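**Ticket 107: comment section on the township politics newsletter keeps eating replies**

Status: open (sort of)
Category: comments / moderation queue

Hi again, it's me, the guy who runs the Wullstead Ward Letter. I'm putting everything in one place this time so I don't have to keep retyping it in the chat box.

So the problem started in January, right after I ran my piece on the Pludelby annexation vote. I was pretty hard on the people who sat through the whole hearing, told me in the parking lot they hated the plan, and then didn't say a word at the microphone. It got a lot of replies, more than I'm used to! And a big chunk of them never showed up on the page. Folks get the "thanks, your comment is posted" message, they refresh, and it's gone.

You can imagine how that looks. I spend 600 words scolding people for keeping quiet and then my own site shuts them up. One reader already accused me of deleting everybody who disagreed with me (I didn't, I leave up the ones calling me a crank, those are half the fun).

What I've tried so far:

- Turned the Kellier spam filter off and back on. No change.
- Cleared the cache, on the site and in my browser.
- Emptied the blocked words list completely. I had 7 words in there, all of them cuss words.
- Posted a test comment from my phone, logged out. It vanished.
- Posted the same comment on an old article about the sewer bond. That one stayed up fine!

So it's only the annexation piece and the follow-up, which makes 2 articles. Everything older works. Both of the bad ones went up after I switched to the new page layout, if that's any use to you.

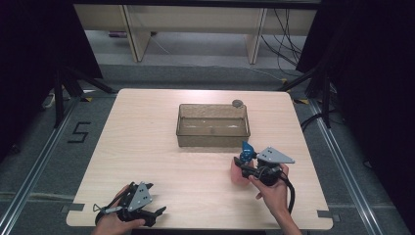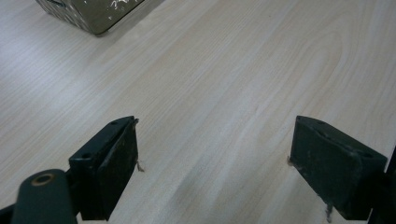 Hwang support, reply added 4:15 p.m.: Thanks for the list, it helped a lot. The missing comments haven't been deleted. They're in a second holding queue that the new layout switches on by default for any article tagged "election" or "ballot." Both of your annexation posts have the "ballot" tag and the sewer bond one doesn't. Go to Settings, then Discussion, then Held by Topic, and you should see them. Please don't approve them all in one click yet, because the bulk button sends an email to every commenter and you may not want that.

Okay, found it. Wow, there they are, all the way back to the first night. I never would have looked under Held by Topic, I figured that was for newsletter drafts.

Couple of things before you close this out. First, I'd like that setting off for good. I write about local government, so practically everything I publish is going to be tagged "ballot" sooner or later, and I'd much rather read the nasty ones myself than have a tag decide for me. I unchecked the box and hit save, but when I came back to the page it was checked again. Tried it in a different browser and got the same thing.

Second, is there a way to put the held comments up with their original times on them? I approved one as a test and it's showing as posted today, so now it reads like the man is answering somebody who wrote in after he did. People around here argue about who said what first, and I'd like the record to be right.

I'm leaving the rest in the queue until I hear back. I put a note at the top of both articles telling readers their comments are safe and will be up as soon as I can manage it. Evenings are best if you need me logged in for anything.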